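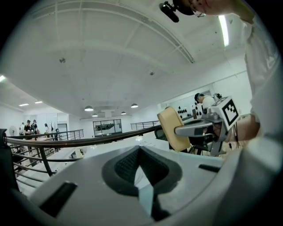 April, evening
by Yoshinori Ichikawa

Home at last with my shoes off and a pot of tea beside me, and I want to get this down before it all runs together. The open day at Cudham was every bit as good as I'd hoped, and I went in hoping for quite a lot!

I caught the early bus and still managed to be late, having gotten off one stop too soon and walked the long way past the feed store. By the time I'd signed the sheet and been handed my sticker, the first talk had started, so I slipped in at the back. It was on the Ostow project, which is teaching machines to put away dishes and fold towels, and the woman giving it had a lovely dry way of talking. She said they had 240 hours of people doing plain household chores and that the towels were still winning. I wrote that on my program, along with a drawing of a towel that I'm rather pleased with.

After that they took us through in groups, 19 to a group, and ours went up to the raised walkway first. I do like a place with a proper railing to lean on. It has that big white ceiling with the dome lamps hanging down, and it put me in mind of the old swimming hall where Father used to take us, though of course there was no pool and a good deal less shouting.

Up there I got my close look at the hand grippers, the thing I'd really come for. You hold one and do the job with it yourself, and the machine is meant to learn from how you did it. I'd read about them and pictured something like kitchen tongs, and I suppose they are a bit like tongs, but with rubbery pads for fingers and a white cube on top with a black square pattern printed on it. The cube is so the computer can tell where your hand has gotten to. One of the people up there had a little camera on the front of a cap as well, and glasses, and looked so at ease with it all that I felt clumsy just standing near.

I asked far too many questions. Does your wrist get tired? (Yes, after almost an hour.) Can left-handed people do it? (Yes, and they're glad to have them.) What happens when you drop something? You pick it up again and carry on, I was told, and I thought that was a very decent way to run things.

Lunch was soup and a roll for 3 dollars. I sat across from a retired couple who had come over from Temba on purpose and wanted to know if I thought a robot could prune roses. We got so deep into roses that we missed the start of the Bakon talk and had to creep in with our coffee cups still in our hands.

I must write and thank them for the day. I also need to look for my gray scarf, which I had at lunch and did not have on the bus. If it's still hanging on the back of that chair, I'll have a good excuse to go again.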